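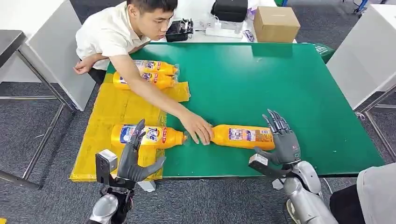 Has anyone here got as far as a quote for the Nullex two-armed packing cell? Carrasco are pushing it hard at firms our size, and the boss at Skurstead has the brochure on his desk with a page corner turned down, so I'd like to go in armed. The offer is £1542 a month on a 16 month hire, support included, and the claim is that it "handles your mixed goods alongside your existing staff". Alongside is right — there's a chap leaning right over the table with his hand on the neck of a bottle while the robot's open hand is at the other end of it. If a man has to be that close, what am I paying for? We do 400 mixed cases on a decent shift and I can't see it.

Posted by dockleveller, 22 Aug 2020

Reply from tapegun51
You're paying for somebody else's development, same as with every one of these. Ask them for cycle time, with no one touching the goods, on your own product. We asked Gorkotton that about their single-arm version and got a lovely lunch.

Reply from mrs_pallet
Bit harsh. Hands with fingers are a different thing from a suction cup, and suction cups are useless on half of what we send out. Anything with a tatty label or a curved side and they drop it or never pick it up in the first place. I'd rather have something slow that can get hold of a bottle by the end.
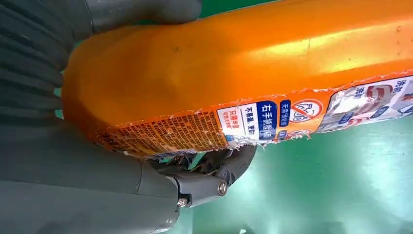

I'm not saying buy it. I'm saying the ridged pad on the finger are the bit I'd want to try, with our own damaged returns, the ones with the label hanging off. If it copes with those I'll listen to the rest.

Reply from dockleveller
Fair enough on suction, ours hate anything round. But gripping a bottle is a long way from packing one. The brochure goes from "picks" to "packs" in one sentence and I can't find a word about closing the box, taping it, or what happens when the line feeds it something it doesn't know.

Reply from north_bay_3
We had the Nullex rep in. Decent enough, answered most things. Two points he was woolly on: who teaches it a new product, and what that costs after the first month. With us it came down to "your team will be trained", and I read that as my team doing the teaching. There are 51 lines in our spring range alone. 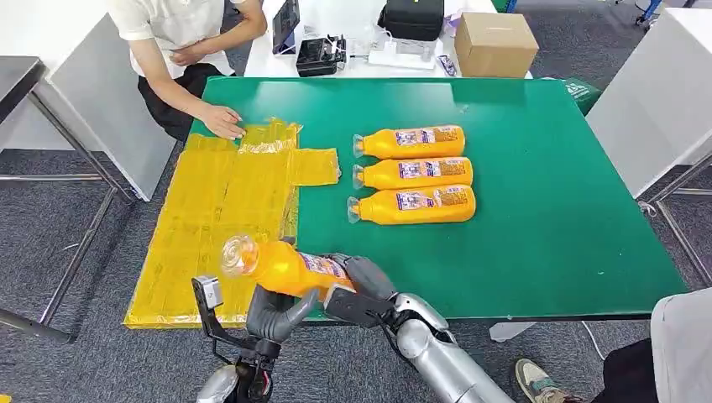

The other thing is floor space. Don't just measure the table it works at. Allow for the bench behind with the power and the controls on it, and somewhere for people to stand. I'd chalk it out on the floor before you sign anything.

Reply from tapegun51
And get the notice period in writing.

Reply from mrs_pallet
You two would have sent back the forklift. Ask for a fortnight's trial. If they say no, there's your answer and it hasn't cost you a penny.

Reply from tapegun51
A fortnight is no use. They'll park their best engineer next to it the whole time. Make it a month and have him stay away for the second half.

Reply from dockleveller
Carrasco say trials are "by arrangement", whatever that means. I've asked for the month, our goods, our people, and a figure for adding a new line. Will post what comes back, if anything does.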